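手持式夹爪（自制）

手持式夹爪是一类由人手直接握持、用于记录操作动作的末端执行装置。其指部结构与机械臂上安装的夹爪相同或相近，但不由臂体带动，而由操作者握住外壳移动，开合量由手指力或扳机控制。装置工作时输出夹爪的位姿、开度以及时间戳，所得数据供模仿学习类控制策略训练使用。自2010年代后期起，随着桌面级3D打印机和小型磁编码器价格下降，这类装置开始出现在家庭和共享工坊的自制项目中。

本条目主要叙述业余条件下双手成对夹爪的构造、装配、标定与使用，并以Kostico共享工坊的Tilla夹爪为主要例子。工业用手动夹具、康复用抓取辅助器和无传感器的拾物夹不在本条目范围内。

名称

中文资料中的用法尚不统一，“手持夹爪”“手持采集夹爪”“示教夹爪”均有使用。“示教夹爪”有时也指装在协作机械臂末端、供拖动示教的把手，两者应加以区分：前者与臂体没有机械连接，后者的位姿由臂体关节角推算得出。Tilla的装配文档一律使用“手持件”指代整个手持部分，以“指”指代可更换的末端零件，本条目沿用后一用法。

历史

Tilla项目由Recep Saraç发起，最初目的是为一台自制双臂台架提供叠衣物的动作数据。第一版在家中车库完成，只有单手，采用有刷减速电机驱动指部，开合由拇指按钮控制。该版本的电机保持力足够，但按钮与指部之间存在明显延迟，操作者难以感知织物是否已被夹住，所记录的动作普遍偏慢。

第二版取消电机，改为食指直接推动连杆，指部闭合力由手提供，编码器只负责测量开度。这一改动使整机减轻，也使闭合动作与手指动作同步。Eylül Avcı在此阶段加入，重新设计了左右镜像的外壳，并将项目迁至Kostico工坊。工坊的激光切割机和台钻用于制作底板与桌面夹具，打印件则在各自家中完成。

第三版为目前文档所描述的版本，于某年5月定型，主要变化是线缆出口的位置和指端垫片的固定方式。定型之后仅有小幅修订，版本号未再变动。

构造

一件手持夹爪通常包括以下部分：外壳与握把、连杆或滑轨机构、一对指、开度传感器、位姿测量部件、线缆及接口板。

外壳多采用PETG打印。PLA在夏季车内或靠近暖气时容易变形，握把与滑轨座之间的配合会因此变紧。ABS强度合适，但大尺寸平面件翘曲较多，左右壳合缝不易对齐。Tilla外壳为左右对开结构，以M3螺钉和热熔铜螺母连接，握把内部留有走线槽。为便于区分左右件，握把内侧刻有字母标记，外观上两件互为镜像。

指部机构有平行移动和转动两种。平行移动机构的两指始终保持平行，开度与编码器读数接近线性，标定较简单；缺点是滑轨对灰尘和纤维敏感。转动机构零件少、摩擦小，但指端轨迹为弧线，夹持薄片织物时接触点会随开度移动。Tilla采用平行移动机构，使用微型直线导轨，滑块行程大于指部最大开度，两端设有机械限位，避免滑块脱出。

指端与织物接触的一侧需要较高的摩擦系数。常用材料有硅胶片、聚氨酯片和直接以TPU打印的指套。硅胶片附着力最好，但粘接困难，多以压条固定；TPU指套更换方便，磨损后可整体换下。指端厚度也影响使用：过厚的指无法插入叠层之间，过薄的指在侧向受力时弯曲，造成测得的位姿与实际接触点不一致。

开度传感器一般采用磁编码器或直滑电位器。磁编码器无接触磨损，但磁铁与芯片间距必须固定，且应远离电机和大块铁件。电位器成本低，长期使用后会出现局部跳变，可在软件中以中值滤波缓解。

位姿测量有三种常见方式：在外壳上安装相机并以视觉惯性方法推算；在外壳上安装标记物，由外部相机观测；使用成品的定位手柄或追踪器。第一种方式不依赖场地，但对照明和桌面纹理有要求；第二种方式精度较高，标记物被手或织物遮挡时会中断；第三种方式装配最快，外壳须按追踪器的螺孔设计，整机重心也随之上移。

线缆与供电

无线方案须在握把内放置电池，重量集中于手腕附近，连续操作时疲劳较快，且双手数据须另行对时。多数自制装置仍采用有线连接，由同一块接口板为两件供电并打时间戳。

有线方案的主要问题是线缆的拉力和弯曲刚度。线缆过粗时，手腕转动会受到可察觉的阻力，操作者会不自觉地减小转动幅度，记录中的姿态分布随之变窄。线缆过细则屏蔽不足，USB信号在弯折处容易掉线。Tilla文档建议使用高柔性线材，出口处加应力释放套，并将线缆绕向桌面外侧，为手部活动留出余量。接头不应设在操作者前臂可能压到的位置。

装配

装配的一般顺序为：先压入铜螺母，再安装导轨与滑块，检查滑块全程无卡滞后安装连杆，随后固定编码器与磁铁，最后合壳。合壳前应通电检查读数，合壳后再次检查。两次读数之差若超出零点容差，通常是壳体压迫了编码器电路板。

铜螺母的压入温度按打印材料调整，压入后螺母端面应略低于壳体表面。导轨螺钉先预紧，滑块往返数次后再按对角顺序拧紧。Tilla的导轨紧固件使用中等强度螺纹胶，握把螺钉不用胶，便于拆开清理。

外壳打印件中最易失败的是走线槽上方的悬空段。Eylül Avcı在第三版图纸中将该处改为斜面，打印时无须支撑。自行修改模型者应保留这一斜面，否则支撑残料会划伤线皮。

工位布置

双手装置通常在一张稳固的矮桌或工作台上使用。桌面应为哑光，颜色与被操作物有明显差别。桌面边缘的线缆可用布基胶带固定，胶带条还可兼作手持件的归位标记。地面线缆应沿同一侧走向，不穿过操作者的站位。
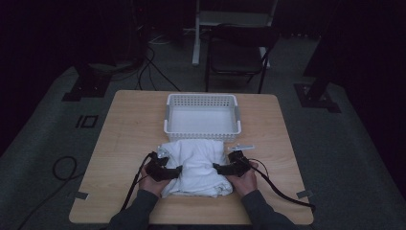

叠毛巾时，两件手持夹爪应从同侧还是从两侧夹取？
一般从左右两侧相对夹取，两指尖大致位于同一直线上，这样提起后织物受力均匀，对折线也较直。同侧夹取只用于抖开或翻面，夹点间距应事先固定，以免同一任务中出现两种互相矛盾的动作。

被操作物的初始状态应有变化。若每次都从平铺状态开始，所得策略在遇到皱褶或堆叠时往往停滞。Tilla的采集规程规定，每段记录开始前由操作者将织物随意放下，不作整理，容器的位置和朝向也在限定范围内改变。织物的种类则在同一批次内保持不变，换用不同厚度的织物须另开批次。

标定

标定分为开度标定、外参标定和时间标定。

开度标定以塞规或打印的台阶块进行。将指部依次夹住已知厚度的台阶，记录编码器读数，拟合成直线或分段直线。Tilla的台阶块为20毫米至100毫米，零点另以完全闭合状态测定。更换指套后必须重新测定零点，斜率一般不变。

外参标定用于求取位姿测量部件与指端中心之间的固定变换。简单的做法是将指端抵在桌面上一个固定的锥形凹坑内，绕该点转动手持件，由记录的位姿求解指端相对位置。转动应覆盖三个方向，只绕单一轴转动时方程组接近退化，解的误差会沿该轴方向放大。姿态部分由外壳图纸给出，打印误差通常可以忽略，但追踪器座若曾拆下重装，则应复查。

时间标定用于确定开度数据与图像数据之间的延迟。常用方法是在镜头可见范围内快速开合指部，将编码器曲线与图像中测得的开度曲线作互相关，取峰值对应的时移。该延迟随曝光时间和USB集线器型号而变，更换任一部件后应重测。

数据记录

每段记录一般包含双手位姿序列、双手开度序列、一路或多路图像以及元数据。元数据至少应包括手持件版本、指套类型、标定文件编号和操作者代号。Tilla使用的记录程序名为Polat，以单独目录保存每段记录，目录内的标定文件为副本，不采用链接，以防日后覆盖原始标定时影响旧数据。

记录失败的段落不应在采集当时删除，宜先作标记。常见的失败包括追踪丢失、线缆掉线、夹持滑脱和操作者中途停顿。其中夹持滑脱后重新夹取的段落对训练有一定价值，Polat将其归为单独一类，训练时可选择是否纳入。

所需段数因任务而异。对于单一织物的对折任务，Tilla的首个可用策略使用了nearly一词所指的上限以内的数据，即将近2000段记录，其中经人工复核剔除的段落不计入。将织物放入容器的任务另行采集，与对折任务不共用标签。

与机械臂的对应

手持件所得数据用于机械臂时，两者的指部几何必须一致。Tilla台架的臂端夹爪与手持件使用相同的指套和相同的导轨行程，只将连杆换成舵机推杆。舵机的闭合速度低于人手，因此训练前须对开度序列限速，或在执行时延长闭合阶段。

人手可达的姿态并非全部可由臂体复现。采集时若手腕翻转过大，映射到臂体后会出现关节超限或两臂相碰。处理方法有二：其一为采集后以逆运动学逐帧检查，剔除不可达的段落；其二为采集时在桌面划定活动范围，并限制手腕翻转。前者保留操作的自然性，但废弃率较高；后者效率较高，操作者需要适应时间。

臂体基座与桌面的相对位置亦应与采集时一致。业余台架多以角铁和夹钳固定，移动后难以精确复位，可在桌面与底座上各钻一对定位销孔。

常见故障

滑块发涩：多由织物纤维进入导轨引起，以无绒布擦拭后补一滴轻质油。油量过多会污染指套。

开度读数跳变：检查磁铁是否松动。采用瞬干胶固定的磁铁在受冲击后可能脱开而不落下，外观上不易察觉。

一侧断续掉线：先更换线缆，再检查接口板插座。两件同时掉线时，应怀疑供电。

夹持滑脱：指套表面沾有油脂或柔顺剂残留，以异丙醇擦拭。若擦拭后仍滑脱，则更换指套。

位姿漂移：视觉方案中多由桌面反光引起，外部标记方案中多由标记物边角翘起引起。

握把异响：壳体螺钉预紧不足，或走线槽内线缆与连杆摩擦。后者须拆壳处理，继续使用会磨穿线皮。

安全

手持夹爪本身不含大功率驱动，主要风险为夹手和绊线。铜螺母压入和异丙醇清洁不应在同一工位同时进行。与机械臂联调时，手持件操作者应位于臂体活动范围之外，急停开关放在不持夹爪的另一人手边。Kostico工坊规定，机械臂通电期间工位旁须有两人，每周二夜间工坊无人值班，不安排联调。

衍生与变体

Eltby是以Tilla图纸为基础的缩小版本，适用于手掌较小的操作者，握把周长和扳机行程均有减小，指套与原版通用。Eltby取消了握把末端的配重槽，追踪器座改为侧装，因此外参不能沿用Tilla的数值。

另有以弹簧常闭机构代替手指闭合的变体，操作者只需控制张开。该变体适合长时间夹持，但闭合力固定，薄织物上容易留下压痕，且开度曲线中缺少力度渐变的部分，与原版数据混用时效果不佳。

零件清单（单件，第三版）

左右外壳各一
微型直线导轨一套，滑块两个
连杆与扳机一组
磁编码器电路板一块，径向磁铁一枚
指座一对，TPU指套一对
M3铜螺母14枚及配套螺钉
应力释放套一个
高柔性屏蔽线一根
追踪器座一个

另见

末端执行器
模仿学习
遥操作
手眼标定
熔融沉积成型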